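About Fludora

Fludora is a small music blog and tape label. We write about folk, slowcore, bedroom pop, whatever shows up in the inbox and won't leave us alone. Started by Abrehet Weldu after a lot of late nights on other peoples' message boards. Hanne Riihimäki came on to edit and ended up doing half the writing too.

What we cover: new singles, EPs, full albums, the odd live session. Mostly unsigned or self-released. We like home recordings, tape hiss is fine. Big label stuff gets covered plenty elsewhere so we tend to skip it.

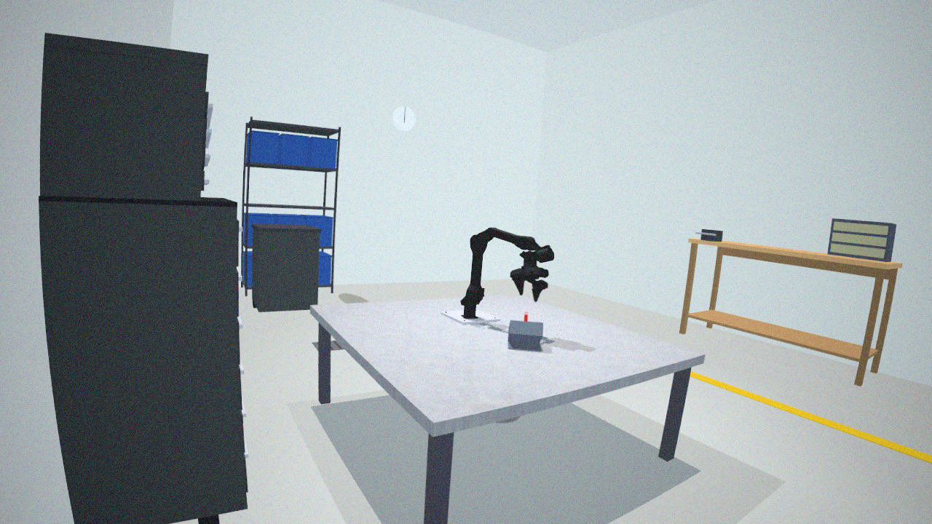
The label side is called Prostero. Two releases a year, 400 tapes each, and when they're gone they're gone. First one was the Rautiainen record, all nylon string guitar and pump organ, still our best seller. Next up is Arnito – four songs, out in November if the dubbing gets done on time.

Sending us music

Streaming link please, no attachments. Tell us your name, where you're from, when it comes out. A couple lines is plenty. Abrehet goes thru the inbox every Wednesday, Hanne picks up what's left over. We can't answer everybody, sorry. If you haven't heard back in two weeks it's ok to nudge us once.

We don't charge for reviews. Never have. If somebody emails you asking for money and says they're Fludora – they aren't, please forward it to us.

Want to write for us? Send a short sample, any album you love, old or new. Pay is small but there is pay.

Contact form is at the bottom of every page. Tape orders and shipping questions go to the Prostero shop page, not here.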